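Front Desk to Classroom: A Conversation with Ermira Trajkovski

Ermira Trajkovski joined the faculty of the Wonia School of Hospitality in November, after 21 years in hotel operations. She began on the night desk at the Mosura, a 141-room property, and left it as director of guest services. She spoke with the alumni office on a Tuesday afternoon between classes.

"I was hired in 2000 to answer the phone," she said. "My training lasted one shift. The manager gave me the key log and went home."

Ms. Trajkovski now teaches the first-year course in arrivals and departures, which enrolls 35 students. The course covers registration, billing disputes, bell service and the handling of late checkouts. Students complete two placements, the second of them at a partner hotel in Muli.

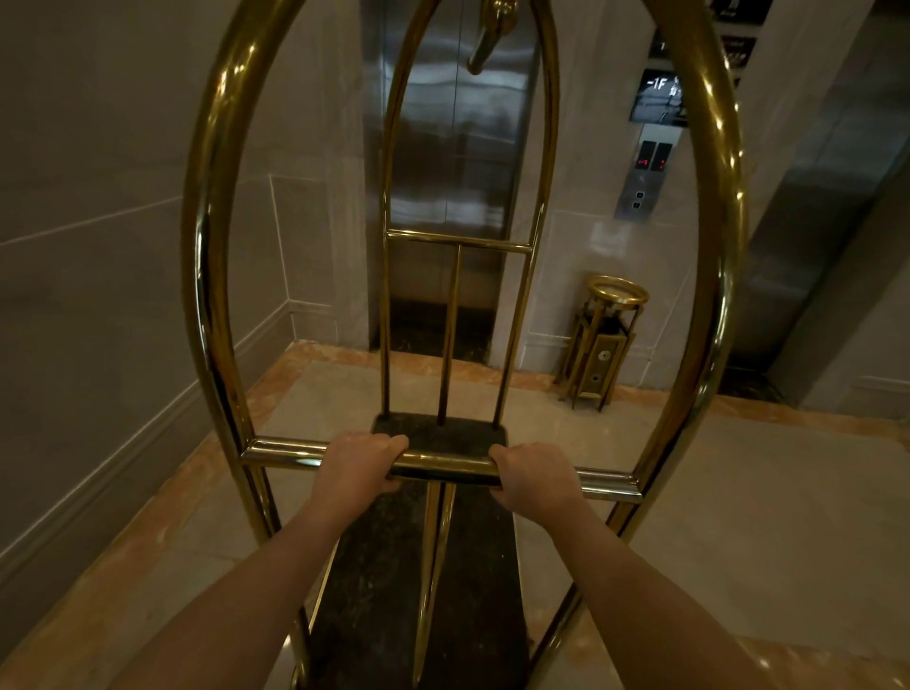 Asked what first-year students find most difficult, she named the billing dispute. "They want to win it. I ask them to read the folio aloud with the guest, line by line. Most of the time the guest finds the answer before they do."

She credits much of her approach to Tomás Rafferty, her supervisor for six years, who retired from the Mosura as general manager. "Tomás wrote down every complaint by hand and read them to us on Monday mornings, including the ones about him," she said.

The school will add an evening section of the course next term for applicants already employed in the industry. Ms. Trajkovski will teach both sections.

"Those students will have worked a full day," she said. "I intend to start on time and finish on time."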